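Towel folding results from the Jorkside group

Thursday, December 22, 2022

The household handling group at Jorkside has finished the first full round of its towel folding study, and the write-up has gone out to partners this week. The short version is that a policy trained on hand-held gripper recordings folded better when fewer of those recordings were perfect.

The project, called Prusum, began in January with a simple plan. People would fold towels using a hand-held gripper with a camera fitted to it, and a model would learn the motion from what the camera saw and how the fingers opened and closed. The same style of gripper would then be mounted on an arm at Bakke, where the testing is done. No one would have to drive the arm by remote control, which had been the slow part of the group's earlier work on bedding.

Omolara Garba led the recording side. Her team collected folding runs on ordinary tables in four rooms, with towels of different weights and ages. The instructions in the first months were strict. Start with the towel square to the table edge, pinch the near corner, carry it across, let go, smooth, repeat. Any run with a slipped corner or a second attempt was thrown out.

The model trained on those clean runs did well for as long as the towel behaved. Once a corner dropped short, or the top layer slid back over the one beneath it, the arm carried on as if nothing had happened. It would close its fingers on bare table and lift them, then go through the rest of the fold in the air.

Witold Jabłońska suggested keeping the runs that had been thrown out. He also asked for a new kind of recording, which the team calls a restart. The towel is left partly or badly folded, the gripper is held open over the table at some distance from it, and the person begins from there. There is no set first move. They look for an edge they can get hold of and go on to a finished fold.

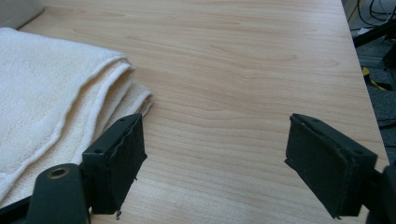 Zofia Sikora asked at the group meeting whether the restarts were teaching recovery at all, or whether the model was simply getting more practice at finding edges. Her point was that a towel in layers has several edges close together, and that choosing the right one might account for most of the gain. The group took this seriously enough to run a further comparison, in which the extra recordings were all edge-finding with no mistakes in them.

The comparison came out partly in her favour. Edge-finding alone fixed many of the empty grasps, and on thick towels it did nearly as well as the full mix. On thin ones it fell behind. Thin towels shift when the fingers brush them, and a model that had never seen a person go back for a second try tended to push the towel along the table until it reached the side.

The final test at Bakke used 146 trials, split between towels the model had met in training and 14 it had not. Each trial began with the towel dropped on the table by hand, and the arm was allowed three attempts at each fold. The mixed model finished more trials than the clean-run model in both groups, with the bigger difference on the unfamiliar towels. Full tables are in the write-up, broken down by fabric weight.

There are limits, and the write-up lists them. All of the towels were plain, so there is nothing on patterned fabric. The model sometimes takes a stitched hem for the outer edge of the towel and pinches too far in, which gives a crooked fold. Fraying is a problem as well — loose threads catch on the finger pads, and the towel comes back with the gripper when it should stay put. The group tried a smoother pad from Sollidik, but it lost hold of the thick towels, so they went back to the textured ones.

Pace is the other weak point. A person with the hand-held tool is a good deal quicker than the arm, and most of the arm's time goes on the pause before each grasp. Work on that starts in January, along with a set of recordings using pillowcases.

Partners who want the recordings should write to Omolara. The restart runs are stored separately from the full folds, so please say which you need.

12 shares | 3 comments

Comments

Ryszard Głowacki
Did the restart runs come from the same people as the clean ones? We saw a large effect from who was holding the gripper when we did something similar with cloth napkins.

Omolara Garba
Mostly the same people, Ryszard. Two joined later and only did restarts. There is a per-person breakdown at the back of the write-up, after the fabric tables.

Sławomir Urbańczyk
Would like to see the crooked folds counted separately from the failures. For our purposes a crooked fold is fine — an arm that stops halfway is not.

Related items
Bedding study: closing notes
Choosing finger pads for soft goods
Visiting the Bakke test room: how to book
Prusum recordings: storage and naming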